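Why did the robot stop?

A robot arm has a hard job when it must pick up small things. At Larska, one arm was learning to tidy a table. One morning it closed its gripper too far from a pen, took only air, and pushed down on the wood. Then it stopped by itself. This is called a safety stop.

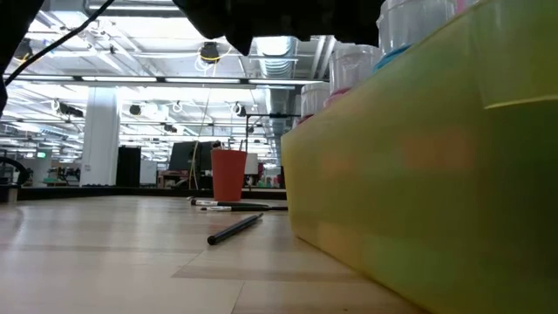

Shiuli Chowdhury says the stop was the good part, and that the mistake was a wrong number for the height of the table. When a robot feels a push it did not expect, it must wait for a person to check. The people at Larska corrected the number, and the arm tried again more slowly.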